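About Us

Kurnelano began as a folding table outside the Gornport library, with a stack of voter registration forms held down by a stapler and a jar of peppermints that went soft in the sun. We wanted to help our neighbors get on the rolls before the deadline for a school board race that very few people in town seemed to know was coming. We have grown up a good deal since then (we have chairs now, for one thing), and we still set that table up every August, in very nearly the same spot.

Who We Are

We are a small nonpartisan firm that helps towns, counties and school districts explain local government to the people who live under it. Most of our work is with places you could drive through without stopping, though we hope you would stop, because the pie in Maddocks is worth it. There are 13 of us on staff, a mix of former clerks, former reporters, one retired civics teacher and a couple of people who came to us straight from college and have been patiently teaching the rest of us how to use the scheduling software.

We do not work for candidates, parties or ballot campaigns. We are asked fairly often, especially in even-numbered years, and the answer is always a friendly no. A clerk's office has to be able to hand our voter guides to anybody who walks in the door, and that is a trust we would hate to lose.

What We Do

Voter guides. We write and lay out plain-language guides to local elections – who is on the ballot, what the office does, when and where to vote. Every candidate gets the same questions and the same amount of room for their answers, and we print the answers as they come to us, spelling and all.

Meeting summaries. Council and board meetings can run very late, and most folks have supper to make and children to put to bed. We sit through the whole thing and send the town a two-page summary it can post the next morning.

Ward and precinct mailers. When boundaries change, people get confused, and we don't blame them one bit. We prepare postcards and simple maps that show a household which ward it used to be in, which one it is in now, and where its polling place is.

Poll worker training. Our evening class takes 90 minutes and covers opening, closing, provisional ballots and how to be kind to somebody who has come to the wrong place. We bring the practice ballots. Please bring a sweater, as the rooms we are given tend to be chilly.

Where We Work

At present we serve 23 towns and districts, with Gornport and Maddocks being our oldest clients and our nearest. The farthest is up past the Likora River, a lovely drive in good weather and a long one in bad. We go in person whenever we can. A phone call will get you the agenda, but sitting in the back row of the meeting tells you which item people really came to talk about.

The Likora Project

Likora is our free online calendar of local filing deadlines, public hearings and special elections, and it is named for the river. It started as a spreadsheet we kept for ourselves, and then a clerk asked for a copy, and then her cousin in the next county asked for one too, and by that point it seemed simpler to put it up where everyone could see it. Dates are checked against the official notices before they are posted. If you spot a mistake, please write to us! We would much rather hear it from you than have somebody miss a hearing.

Our Office

We are on the second floor of the old feed store building in Gornport, up the stairs and to the left. There is a long table for proofreading, shelves of past voter guides going back to our first one, and a kitchen where a surprising share of our planning gets done over leftovers. Visitors are welcome to a cup of coffee and a look through the shelves. If stairs are hard for you, call ahead and we will gladly meet you in the library reading room.

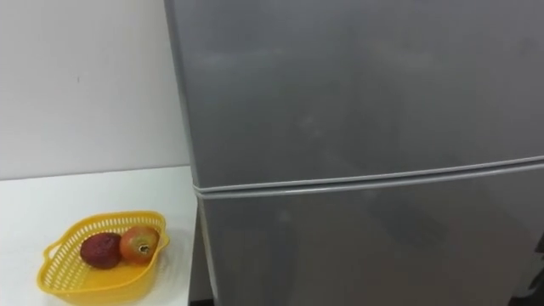
Working With Us

If you are a clerk, a town manager or a board member who would like help with an upcoming election, it is best to write to us at least 10 weeks before the ballots go out. We can sometimes manage it in less, particularly for a special election, but proofreading is slow work and we don't like to rush it. Your first conversation with us is free, and we will tell you plainly if we think your own office can handle the job without us.

Students interested in a summer placement should send a short letter and one piece of writing on any local matter at all – a zoning fight, a new stop sign, the budget for the swimming pool. We read every letter, and we do write back.

Page last updated 19/04/2021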